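The Breakfast Table, Minus the Advice

4 min read

I have read a lot about breakfast lately, most of it by people selling trays. Arkent has a guide to the "considered morning table" that runs to 2,649 words and mentions bread once. Flernness will send you 5 coordinated pieces in a box, one of them a stand for the other pieces. My sister-in-law Aurelia Nistor bought the box. She uses the stand for mail.

So this gallery page is short on purpose. It's a plain wooden table with breakfast things on it, and my notes on each of them, doubts included.

The toaster. White, two slices up, controls on the front and a lever on the side. I've never met anyone who could tell me what the numbers on a toaster dial mean. Cornel Rusu swears they're minutes. Paraschiva, who is married to him and makes the toast, says they are not. My own view is that you pick a number, look at the bread, and pick a different number tomorrow.

The bowl on the plate. White bowl, wide rim, light round plate underneath. The guides call this layering and want a third dish in there, plus a napkin. I'm against the napkin. The plate I'll defend, as it gives you somewhere to park a wet spoon and a crust. A wide, shallow bowl lets cereal go soft faster than a deep one, or so I've always believed. Maricica Enache thinks I made that up.

The glass. Small, short, clear. People keep telling me small glasses make you drink less juice. They make me get up twice. Still, they fit in the top rack of any dishwasher and they don't tip over when somebody reaches for the butter, so I buy them again whenever the number in the cupboard gets silly.

The towel. Royal blue, left in a heap toward the back of the table. Nigatu has a page on folding a kitchen towel in thirds so it "presents." Presents to whom? A towel you're using has creases in it. I did try the thirds on a Tuesday and by lunch it looked the same as every other towel I own.

The coaster. Round brown cork with a faint print on it. I have my doubts about coasters in general, mostly because they're never under the thing that drips. Cork is at least light and cheap. Skasus sells a set with a "100 percent ring-free promise," and I would love to know who you call when you get a ring. Floarea Căpraru has had a cork one for years and keeps a candle on it.

The bottle. Plastic, clear cap, label in white and pale green, something light-colored inside. Every guide says to decant. Then you have a jug to wash, and the bottle goes back in the fridge anyway. I leave it in the bottle.

The hole in the tabletop. Small, round, with a black grommet. It belongs on a desk, if you ask the magazines. I'd take a table with a cord hole over one without, toaster or no toaster. Crumbs do go down it.

One reader wrote in after the last page to say my table needed "a focal point" and linked me to a vase for 722 dollars. I think the toast can manage that job.
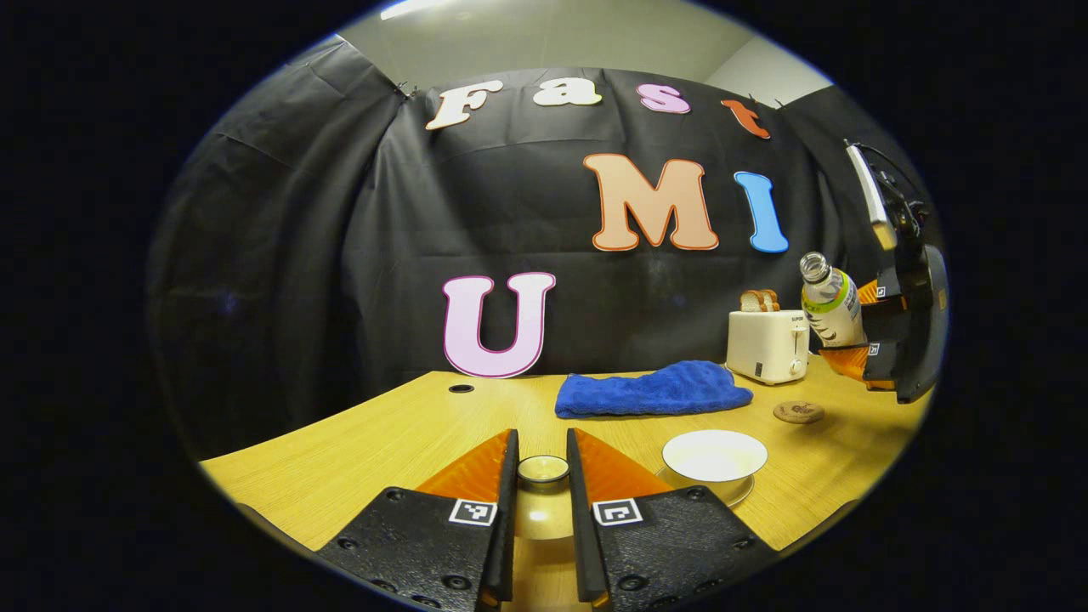

Flowers I'd allow if they came out of the yard and went in a jar. Aurelia says the mail stand would hold one.

Contact | © All pictures and notes belong to the author | Back to top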